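Water, caustic and labels: inside the Plultstead wash line

12 July 2021

The process manager at the Plultstead plastics recycling plant prefers to talk about water. The plant buys baled PET, grinds it, washes it and sells the flake, and most visitors ask about the sorting hall because it is loud and has moving parts. "Sorting decides what you're allowed to make," the manager says. "Washing decides whether anybody will pay for it. I spend most of my week on the wash."

The line is rated at 3,000 kilograms of flake an hour. It was built by Sinon and has been altered several times, most recently in May, when the rinse section was replumbed to run countercurrent. Fresh water now enters at the last rinse and works its way back toward the prewash, getting dirtier as it goes. Before the change, each tank had its own supply and its own drain.

"The old layout was easy to run and expensive to feed. If a tank looked bad, you opened a valve. Now if a tank looks bad, you have to ask which tank it came from, and the operators had to learn to read the line backward. That took longer than the pipework."

Asked what "looks bad" means, the manager lists conductivity, suspended solids and foam, in that order. Conductivity shows how much caustic is being carried over from the hot wash. Suspended solids are mostly paper fiber, sand and fines from the grinder. Foam is a symptom with several causes, the usual ones being too much detergent or a load of bottles with a lot of sugar left in them. The plant doses an antifoam made by Zenine, and the manager would like to use less of it.

"Antifoam is a surfactant problem solved with another chemical. It ends up in the water treatment, and a little ends up on the flake. You can measure it as haze in a molded plaque. We dose on a level switch at the moment. I want to dose on a foam sensor, and we've tried two, and both of them foul."

The hot wash is the center of the process. Ground flake is held in a stirred tank of caustic soda solution and detergent long enough for label adhesive to soften and release. Temperature, concentration and residence time can be traded against one another within limits. Hotter and stronger is faster, but caustic attacks the surface of the PET, and the damage shows up later as yellowing and as a loss of intrinsic viscosity, the figure buyers use as a stand-in for chain length.

"People assume a stronger wash gives a cleaner product. Up to a point it does. Past that point you're dissolving product and sending it to the effluent plant, where you pay to treat it. We run weaker than the manual says and hold it longer."

Residence time in a stirred tank is an average, and the manager returned to this more than once. Some flake leaves early and some goes around again. Baldursdóttir, the consulting firm that reviewed the line before the rebuild, recommended splitting the hot wash into two smaller tanks in series to narrow the spread. The plant has the floor space for it. The second tank has been quoted and is waiting on a budget decision.

After the hot wash comes density separation. PET sinks in water; the polyolefins used for most caps float, and are skimmed off and sold separately. The method is old and reliable, and its weakness is anything that behaves like PET. PVC sinks too. So do some label films, depending on what they are made of and how much ink they carry.

"PVC is the one I lose sleep over. It degrades at PET extrusion temperatures and gives you black specks and acid. The flake sorter after the dryer catches most of what the bottle sorters miss. We hold a lot if the lab finds more than 200 parts per million, and our main customer won't discuss anything over 300. Those two numbers are closer together than I'd like."

Sampling is the weak link in that arrangement. A lab sample is small, contamination is uneven, and a single fragment of PVC can push a result over the limit. The plant takes its samples across the full width of the falling stream at fixed intervals and blends them. Before that, an operator filled a scoop from the top of the bag.
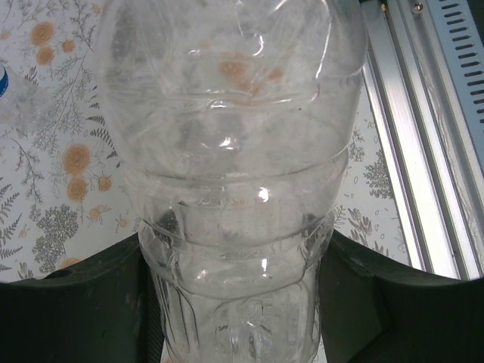
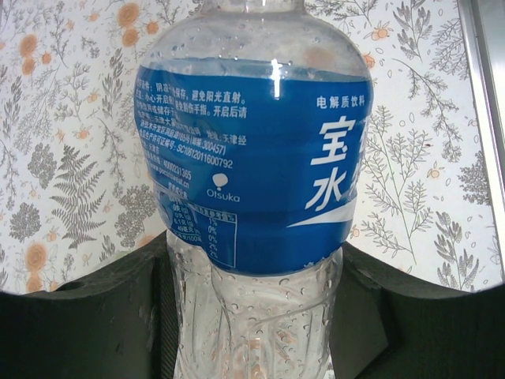

Drying gets less attention than washing and uses more power. Flake leaves the last rinse through a mechanical spin dryer, then passes to a hot air stage. Each pass through the mechanical dryer also makes fines, which have a large surface area for their weight and hold on to moisture. An air classifier removes the fines along with any loose label film that has made it this far.

"If the rotor clearance drifts, you make more dust and you don't see it in the moisture reading. You see it in the yield at the end of the month. We check clearance on every planned stop now. It's a feeler gauge and a form. It paid for itself faster than anything we bought."

On effluent, the manager is cautious. Water from the prewash goes through a rotary screen and a dissolved air flotation unit, and part of it returns to the prewash. Going further with reuse would need something to remove dissolved salts, which build up with every cycle. Membranes have been discussed. The manager's objection is that they would move the salt into a smaller volume that still has to be discharged or hauled away.

The next piece of work is on heat. Hot wash solution that is drawn off for filtration currently loses much of its heat before it goes back, and a jacketed filter housing is on order to deal with that. The filter bags themselves are due for a review. The present ones blind quickly on paper pulp, and changing them takes an operator away from the line. A coarser bag with a settling step ahead of it is being tried on a side stream.

"I'd like 5 weeks of data before I say anything about it. The side stream sees a steadier feed than the main line does. It hasn't had a wet bale yet."

Contact the editors | Copyright 2021. All rights reserved. | Back to top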